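Projet Salwood – Rapport d'avancement au financeur
Lot 3 : règles de bonne pratique pour la collecte de démonstrations par pinces tenues à la main
Rédaction : Inês Gouveia. Relecture : Nilton Henao.
Période couverte : d'avril à juillet

1. Rappel de l'objet

Le lot 3 doit fournir un référentiel interne applicable aux sites de Presov et de Minero, ainsi qu'aux prestataires recrutés par Azevedo pour les enregistrements à domicile. Le référentiel porte sur la préparation du poste, la conduite de la démonstration, les critères de rejet et la protection des occupants. Il ne traite pas du transfert vers le bras robotisé, qui relève du lot 4.

2. État du corpus

Le corpus compte 2 809 démonstrations enregistrées, pour un objectif contractuel de 2 000 à cette échéance. Le dépassement tient à la tâche de rangement en carton, dont la durée unitaire avait été surestimée. La relecture manuelle est en retard sur l'enregistrement et constitue désormais le poste critique du calendrier.

3. Règles de manipulation

La version courante du référentiel contient 22 règles. Les plus discutées concernent les emballages souples, pour lesquels la prise est difficile à qualifier. La règle 8 impose que les deux patins soient en contact avec l'objet avant tout soulèvement. La règle 9 interdit de corriger une prise avec les doigts : l'opérateur rouvre les mors et recommence, ou abandonne la séquence. La règle 11 demande que la seconde pince reste à l'écart de la trajectoire de la première lorsqu'elle n'intervient pas dans la prise.
Les sachets froissés restent le cas le plus fréquent de désaccord entre relecteurs. 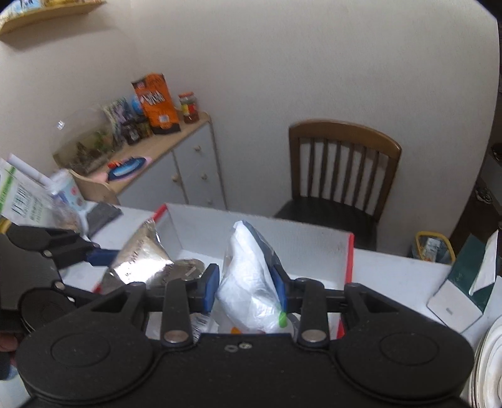

4. Préparation du poste et environnement

Le carton est placé ouvert sur la table, à portée des deux pinces. Le référentiel n'exige pas de dégager le mobilier ni les objets courants de la pièce : la variété des arrière-plans fait partie du cahier des charges. Sont en revanche à retirer, avant l'enregistrement, les courriers, ordonnances, écrans allumés et photographies de personnes. L'accord écrit de l'occupant est recueilli au préalable et peut être retiré jusqu'à la livraison du lot de données.

Le contenu du carton doit mêler des rigidités différentes. Un emballage brillant et gonflé, un paquet de cotons-tiges et une boîte en carton réunis dans le même contenant donnent une séquence plus utile que des objets homogènes. Les inscriptions sont conservées, quelle que soit la langue.

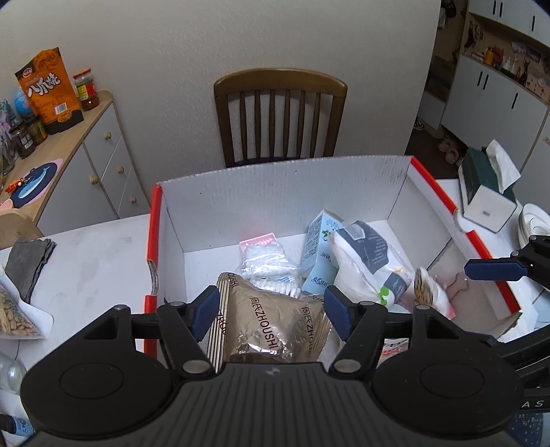 L'état du contenant a fait l'objet d'un arbitrage. Nilton Henao proposait d'écarter tout carton déchiré ; la règle 14 retient un critère plus souple – le carton est admis tant qu'il tient ouvert sans soutien. Son remplacement en cours de série impose l'ouverture d'une nouvelle série.

5. Écarts et actions

5 règles restent à l'état de projet. Elles portent sur le nettoyage des patins, la fréquence d'étalonnage et la durée maximale de travail continu de l'opérateur. Le site de Minero demande une pause fixe, Presov préfère une limite par nombre de séquences. Une version consolidée sera transmise en septembre, avec la grille de rejet révisée. Aucun budget complémentaire n'est demandé pour ce lot.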